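Ivik Bench Cell Planner: see the arm on your own counter before you order it
Simulation package for small kitchens, labs and teaching rooms, from Grilum
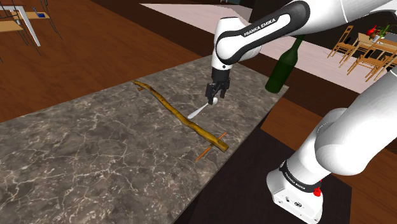
Simulated Franka Emika arm with a white spoon in the gripper, marble countertop layout.

A robot arm is a big purchase for a small organisation, and the arm itself is only one line of the budget. The mounting, the bench, the fingers and the hours for set-up come after, and often they come as a surprise. With Ivik Bench Cell Planner you build the workplace on the screen first, put the arm in it, and look if the tasks you have in mind are inside its reach.

The layout on this page is one of the room sets delivered with the package. The arm stands on a dark tabletop beside the marble, so the working surface stays free for the objects. A spoon is a good first test object, as the handle is thin and the tip must come close to the surface without touching. Uneven things, such as a knotty stick, are more difficult to plan for, and a tall bottle near the back of the counter reminds you to check the path of the upper link also and not only of the gripper.

What you receive
Planner licence for one workplace, 12 months
3 room sets, with furniture you can move or remove
Object library with 672 items, from cutlery and bottles to garden pieces
Parallel gripper model with adjustable finger length
Budget sheet (spreadsheet) in Canadian dollars, taxes in a separate column
Reach and collision report, saved as PDF

What you do not receive
The package contains no hardware. The arm, the controller and the safety equipment must be ordered from your robot dealer. If you need a bench, we recommend the Hendriks steel frame, which we keep in stock. Please measure your doorway before ordering, as the frame is delivered assembled.

Planning your budget
In our experience customers forget the fingers. Put aside 15 per cent of the arm price for fingers, cables and mounting plates, and plan almost 20 hours of staff time for the first working task. The budget sheet has these lines already filled in and you may change the values. Import from Visavus floor plans is possible, but colours of walls and floors are lost and must be chosen again.

Ordering
Licences are sent by e-mail. Schools and colleges should write to us before ordering to get the education price. Quotations made in November stay valid until the end of January.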